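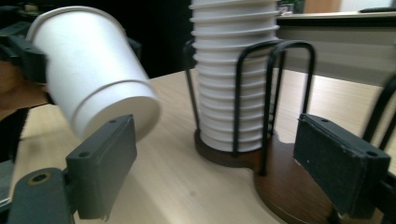

白色纸杯

离职被要求退培训费，服务期只剩十一个月，公司要全额

版块：劳动合同与离职
楼主：半截粉笔
24/7/18

先说基本情况。我在Keduvix做设备应用支持，公司规模200人上下，劳动合同三年一签。去年五月公司派我去Totcombe参加了8天的培训，课程是Venkataraman那一套，讲师叫Anneliese Thiele，全程英文，有结业证书。出发前签了一份《培训服务协议》，约定回来之后服务满两年，从五月底起算，提前走要付违约金。

六月底我正式离职，提前三十天交的书面通知，交接单签完了。按协议算还差11个月。

现在的问题：
一、协议上写的是“未满服务期离职的，乙方应全额返还培训费用”，没有写按比例。
二、培训费总额里面包括课程费、机票、住宿、签证，还有我培训那几天的工资。
三、六月份工资没发，人事说先扣着抵违约金，不够的部分再让我补。

我自己按总额除以二十四个月算，每个月是2328元，剩下的月份乘一乘，两万五千多。公司要的是全额，差了一倍还多。

想问问大家：全额这条有没有效，工资能不能扣，培训期间的工资算不算培训费。我愿意出该出的那部分，没想赖账。

2楼 河对岸
全额这条站不住。劳动合同法第二十二条写得很清楚，违约金不得超过用人单位提供的培训费用，要求支付的违约金不得超过服务期尚未履行部分所应分摊的培训费用。协议怎么写都越不过这个上限。你已经履行的那十三个月要扣掉。

3楼 老秤
同意2楼。另外培训期间的工资一般不算进去。实施条例第十六条说的培训费用，是有凭证的培训费、培训期间的差旅费，以及因培训产生的用于该劳动者的其他直接费用。工资是劳动报酬，很多地方仲裁不支持放进去。你先把工资那部分刨掉再算分摊，数字会比你自己算的低。

4楼 晚点到
我跟3楼看法不太一样。工资这块各地掌握的尺度有差别，我见过约定得很细的协议，脱产时间又长，最后部分支持的。楼主只有八天，金额不大，但不要一上来就认定公司一定输。先查当地的裁审口径。

5楼 老秤
回4楼，脱产学习半年一年的那种另说。八天的课，又是公司派出去的，我觉得没什么争议。不过查一下本地案例没坏处。

6楼 半截粉笔（楼主）
谢谢各位。协议里工资那部分只有一句“包括但不限于培训期间薪酬”，没有金额。费用明细是离职那天人事给我的一张表，没有盖章，也没附发票。

7楼 河对岸
没有发票这一点很要紧。公司主张多少，公司举证。课程费的发票或者付款记录、机票行程单、住宿票据，让他们一项一项拿出来。拿不出来的部分不认。你现在先别在那张表上签字。

8楼 碎石路
签过了吗？我以前就是离职那天稀里糊涂签了个“费用确认单”，后面再谈很被动。

9楼 半截粉笔（楼主）
没签。人事让我签，我说拿回去看看。交接单和离职证明是分开的，离职证明已经拿到了。

10楼 蓝封皮
泼点冷水。各位都默认这算“专业技术培训”，我觉得这才是第一个要争的地方。第二十二条的前提是用人单位提供专项培训费用，对劳动者进行专业技术培训。如果只是教你怎么用公司自己买的系统，或者是上岗必需的培训，那属于用人单位本来就该做的职业培训，约定服务期本身就可能无效，一分钱不用给。楼主讲讲那门课到底是什么内容？

11楼 半截粉笔（楼主）
前三天是原理，中间是故障诊断和校准，最后一天考试。我去之前已经在岗一年多了，日常工作不去也能做，去了以后可以独立签校准报告。证书写的是我个人名字，换单位也有效。

12楼 河对岸
那我觉得专项培训这个定性基本成立。外部机构，单独付费，有个人证书，内容超出原来岗位要求。10楼的思路可以提，但别当主要理由，容易让仲裁员觉得你什么都不想给。

13楼 蓝封皮
不同意。该主张的就主张，仲裁又不是比谁态度好。主要理由和备选理由可以一起写：首先认为不构成专业技术培训；退一步讲，即便构成，也只应分摊未履行部分，且不含工资。律师都这么写。

14楼 河对岸
写可以写，我是说主次。他自己在一楼讲了愿意出该出的部分，这句话要是也跟人事在微信里讲过，再去主张一分不给，前后就不一致了。

15楼 半截粉笔（楼主）
确实跟人事讲过类似的话，原话是“按比例的我可以接受，全额不行”。

16楼 晚点到
这句问题不大，协商过程中作的让步，一般不会直接当成对你不利的自认。但以后少在微信里聊金额，要谈就写正式一点，说明是协商方案。

17楼 碎石路
扣工资的事怎么没人接着说？这个才急。

18楼 老秤
扣工资我来说。工资支付暂行规定里有一条，因劳动者本人原因给单位造成经济损失的，可以按约定要求赔偿，从本人工资中扣除，每月扣除部分不得超过当月工资的百分之二十，剩余部分不能低于当地最低工资。但那说的是造成损失，服务期违约金不是一回事。公司整个月一分不发，很难说得通。离职的时候应当一次付清工资。

19楼 半截粉笔（楼主）
协议里有一句“乙方同意甲方从应付乙方的任何款项中直接扣除”。这句算不算我同意了？

20楼 晚点到
这句有争议。有的仲裁委认可事先书面约定的抵扣，有的认为金额没确定之前不能单方扣。你这个情况双方对金额就有分歧，公司单方算个全额然后把工资扣光，我倾向于不支持。但我不敢打包票。

21楼 老秤
可以先去劳动监察投诉拖欠工资，比仲裁快。监察如果说涉及争议让你走仲裁，你再去仲裁，时间上不耽误。仲裁时效一年，从离职算，来得及。

22楼 蓝封皮
监察遇到这种有协议的，多半直接推给仲裁。我建议两边别来回跑，直接申请仲裁，请求支付六月份工资。公司要违约金，让它自己提反申请。

23楼 半截粉笔（楼主）
补充一个情况，昨天翻材料才注意到：去年十月到十二月，公司给我交社保的基数是最低基数，不是实际工资。之前没在意。这个和服务期有没有关系？我看有人说公司社保有问题，员工解除合同就不用付违约金。

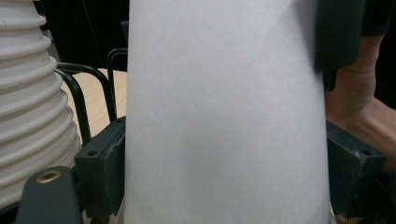
河对岸：要看你离职的时候用的什么理由。实施条例第二十六条说的是，约定了服务期，劳动者依照劳动合同法第三十八条解除的，不属于违反服务期约定，单位不得要求违约金。三十八条里有“未依法缴纳社会保险费”。但你当时的通知上写的什么？如果写的是个人原因，现在再改口就难了。

25楼 半截粉笔（楼主）
写的是“因个人发展原因”。模板是人事给的，我照着抄了一遍。

26楼 河对岸
那这条路基本走不通。而且基数不足和完全没交，多数地方也是区别对待的，基数不足通常让你去社保部门要求补缴，不支持按三十八条解除。

27楼 蓝封皮
这个我同意河对岸。补缴可以另外去投诉，跟违约金分开。别混在一起谈，尤其别跟人事说“你不让步我就去举报社保”，不好听，也没有必要。

28楼 一页纸
我站在另一边说两句，我在Kultmont那边做人事。服务协议写“全额返还”，很多时候是老模板一直没改，未必是故意坑人。你发一封邮件，把第二十二条的条文贴上去，附一张自己的计算表，请对方提供票据，同时要求支付六月份工资，给一个答复的日期。多数公司的法务看到就会按比例重算，不会真陪你走仲裁。

29楼 碎石路
模板没改就可以扣人一个月工资？员工房租照样要交。

30楼 一页纸
没说扣得对。工资该发就发，违约金另外结算，我们就是这么办的。我只是说先发一封邮件的成本最低。

31楼 晚点到
邮件可以发，期限别给太长，五个工作日足够。发到人事和直属主管，留好已发送的记录。手机上聊的都截图，协议原件和银行流水现在就扫描一份。公司邮箱里有没有培训审批单？账号停了就拿不到了。

32楼 半截粉笔（楼主）
公司邮箱月底就停了。审批单我当时打印过，上面有课程费的预算金额，比明细表里写的课程费低一截。

33楼 老秤
预算和实际不一定一致，但能拿来要求对方出发票。票据上多少算多少。另外看看课程是不是几个人一起去的，如果是团体报价，要按人头分，住宿也一样。

34楼 半截粉笔（楼主）
一起去的有三个人，机票各订各的，酒店有一晚是我和同事合住。明细表上住宿没有说明怎么分。

35楼 蓝封皮
那就把这个也写进邮件，请对方说明住宿费的分摊方法。

36楼 沙地
插一个问题，我的劳动合同今年到期，服务期还有一年，公司说合同自动延到服务期满，工资不变。这样可以吗？

37楼 河对岸
实施条例第十七条，合同期满但服务期没到的，合同续延到服务期满，双方另有约定的从其约定。工资的话，第二十二条最后一款说，约定服务期不影响按照正常的工资调整机制提高劳动者在服务期间的劳动报酬。别人都调你不调，可以提。细节另开一帖吧，别跟楼主的混了。

38楼 沙地
好，我另开。

39楼 半截粉笔（楼主）
邮件写好发出去了，按大家说的：一、请支付六月份工资；二、请提供课程费、机票、住宿、签证的票据；三、违约金按未履行的月份分摊，培训期间工资不计入；四、说明合住那晚的费用怎么分。没提社保，也没写我具体愿意付多少。给了五个工作日。

40楼 一页纸
可以。对方如果打电话来谈，让他们邮件回复。

41楼 蓝封皮
仲裁申请书现在就可以开始写，到期不回就交。专业技术培训那一条你自己考虑要不要放进去，我还是建议放。

42楼 半截粉笔（楼主）
申请书我先写着，那一条再想想。有答复了我回来更新。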